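커뮤니티 도움방 > 로봇·자동화 > 그리퍼와 엔드이펙터

두 손가락 그리퍼로 나무 스쿱을 잡으면 자꾸 돌아갑니다. 손가락을 바꿔야 할까요, 그리퍼를 바꿔야 할까요?

안녕하세요, 늘 읽기만 하다가 처음으로 글을 올립니다. 탁자 위에서 작은 물건을 집고, 스쿱으로 커피콩을 떠서 그릇에 옮기는 작업으로 그리퍼 두 종류를 비교하고 있습니다. 글이 좀 길어질 것 같은데 너그럽게 봐 주세요. 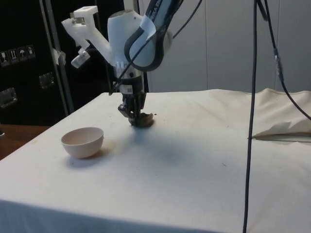 Emiko Furukawa
새내기 회원 · Pemstead 시험실 엔드이펙터 평가 담당

비교 대상은 지금 쓰는 Tultell 링크식 그리퍼와, Abu Hammour 지사에서 빌려 주겠다고 한 Soltden 평행식 그리퍼입니다. Soltden 쪽은 아직 도착을 안 해서 도면만 보고 있고요. 작은 물건을 천 위에서 바로 집는 일은 Tultell로도 크게 불만이 없습니다. 손끝이 천에 살짝 눌리는 높이까지 내려가야 하는데, 천이 조금 물러 줘서 오히려 마음이 편하더라고요.

걱정은 도구를 잡을 때입니다. 스쿱 손잡이를 잡고 허공에 들고 있으면 얌전한데, 그릇 안쪽 벽에 끝이 닿는 순간 손가락 사이에서 스쿱이 조금씩 돌아갑니다.
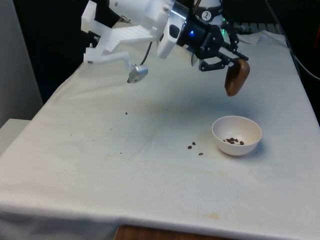

그래서 쥐는 힘을 올려 봤더니 이번에는 나무에 자국이 남아서 다시 낮췄습니다. 손가락 패드는 폭이 약 12mm이고 표면이 매끈한 기본형이에요. 손잡이가 둥그스름해서 실제로 닿는 면은 훨씬 좁을 거라고 짐작합니다. 동료는 패드에 고무를 붙이면 끝날 일이라는데, 저는 고무가 눌리면서 스쿱 각도가 매번 달라질까 봐 선뜻 손이 안 갑니다. 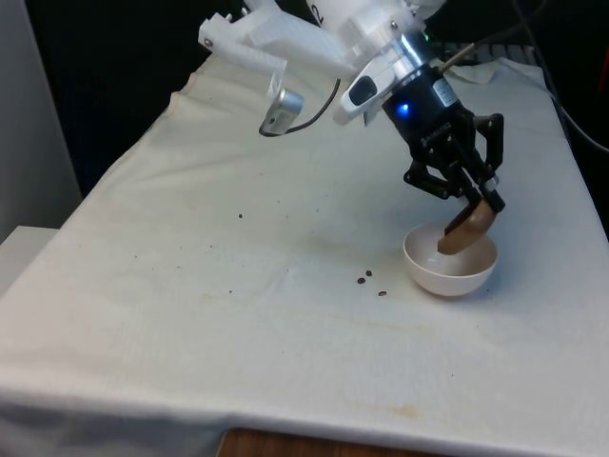 그리고 각도가 조금만 틀어져도 콩이 그릇 밖으로 떨어지니까, 결국 잡은 뒤에 각도를 한 번 더 확인하는 수밖에 없나 싶기도 합니다. 손목 카메라가 그리퍼 옆 브래킷 끝에 달려 있어서 비스듬히 내려다보는데, 제 생각에는 손가락이 그릇 쪽으로 들어가면 정작 보고 싶은 곳이 가려질 때가 많습니다. 브래킷을 다시 뽑아서 카메라를 더 바깥으로 빼 볼까도 고민 중이에요.

정리하자면, 도구를 쥐는 작업이 섞여 있을 때 평행식으로 바꾸는 게 확실히 나은지, 아니면 지금 그리퍼에 손가락만 새로 만들어 주는 게 나은지 궁금합니다. 그릇 테두리를 손가락 사이에 끼워서 옮기는 동작도 있어서 손끝이 너무 두꺼워지면 곤란합니다. 비슷한 걸 해 보신 분 계시면 작은 이야기라도 부탁드려요! 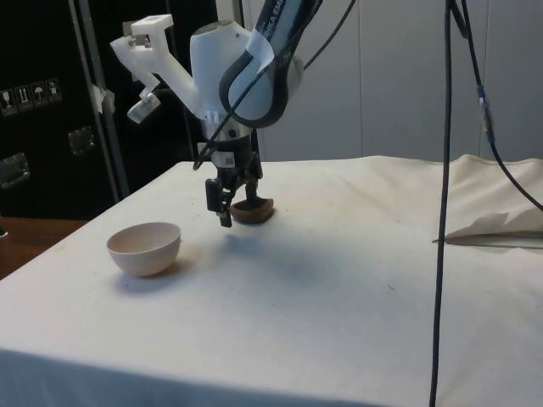
느린관절
그리퍼를 바꾸기 전에 손가락부터 만들어 보세요. 저도 주걱이랑 국자를 잡히느라 꽤 고생했는데, 회전은 쥐는 힘보다 닿는 모양 문제일 때가 많았습니다. 패드 안쪽에 얕은 V홈을 세로로 하나 파 두면 둥근 손잡이가 자리를 잡습니다. 손끝은 원래 두께로 두고 홈은 그보다 위쪽에만 내시면 그릇 테두리 잡는 데는 지장이 없을 거예요. 고무는 홈 안에만 얇게 까시고, 사포는 600번 정도로 고무 표면을 한 번 문질러 준 다음에 쓰시면 좋습니다. 새 고무는 겉이 반들반들해서 처음에 더 미끄럽거든요.
스쿱 손잡이 쪽을 손보는 방법도 있습니다. 저는 19mm짜리 네모난 블록을 출력해서 손잡이에 끼웠고, 그 뒤로는 패드를 기본형으로 되돌려 놓고도 잘 쓰고 있습니다. 스쿱 모양을 바꾸면 안 되는 시험이라면 이건 넘어가셔도 됩니다.

밤샘배선
평행식 한 표요. 링크식은 벌어지는 폭에 따라 손끝 높이가 달라지는 제품이 있어서 천 위에서 얇은 거 집을 때 높이 보정하는 게 귀찮습니다. Tultell이 그런지는 모르겠네요. Soltden은 안 써 봤습니다.

낮은책상
카메라 얘기만 보탤게요. 바깥으로 빼는 것도 괜찮은데 브래킷이 길어질수록 팔이 멈춘 다음에 화면이 떨립니다. 저는 길게 뽑았다가 영상이 흔들려서 도로 줄였어요. 차라리 탁자 옆에 고정 카메라를 하나 두고, 스쿱을 잡은 직후에 그 앞에서 잠깐 멈추게 해서 각도를 재 보시는 건 어떨까요? 동작이 2초쯤 늘어나긴 하는데 그릇 안에서 가려지는 걸 신경 안 써도 되니 한결 수월했습니다. 그리고 케이블은 손목을 끝까지 돌려 보고 나서 묶으세요. 저는 먼저 묶었다가 커넥터를 하나 해먹었습니다 ㅠㅠ

Emiko Furukawa
세 분 모두 정말 감사합니다. V홈 손가락부터 출력해 보고, Soltden이 오면 같은 스쿱으로 나란히 돌려 보겠습니다. 느린관절 님, 혹시 홈 각도는 몇 도로 하셨는지 여쭤봐도 될까요?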